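Bremholm repair counter says one mixed bin is enough. We'll see.

The household goods exchange in Bremholm has dropped its sorting shelves and will now take in small donations through a single kind of container, the plain gray bin, with everything from toys to kitchen odds and ends going in together. Bovico, the firm that runs the exchange, says the change will save visitors time at the door and get more items back into use.

It may well save time at the door. Whether it saves any after that is harder to say. Under the old setup, people put soft toys on one shelf, electrical bits on another and breakables on a third. The job took a minute or so and the person doing it usually knew what they were holding. Now that work moves to the back room, along with the guessing.
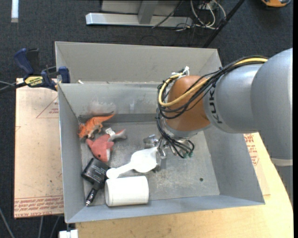
A plush shark shares a gray bin with a white cylinder, a glossy white item and a black one.

Bovico says 418 items came in during the first month of mixed bins and calls the result "very encouraging." The company did not say how many of those went back out again, or how many had come in the month before. Without either number, 418 is just 418.

There is also the matter of wear. A stuffed toy will survive a trip under something heavy. Anything with a glossy finish or a thin neck may not, and the exchange has no plans to add dividers or padding. Asked about breakage, Bovico said donors are "encouraged to place items with care." The sign at the counter says the same thing, in small print, beneath a much larger line about convenience.

A similar plan at the Grimshaw branch was dropped after 2 months. Bovico puts that down to a lack of floor space and says Bremholm has plenty.

The exchange will accept up to 3 bins per household per visit, with a limit of 30 pounds each. Furniture and large appliances still go to the side entrance. The company plans to review the mixed bins in November, though it has not said whether the findings will be made public.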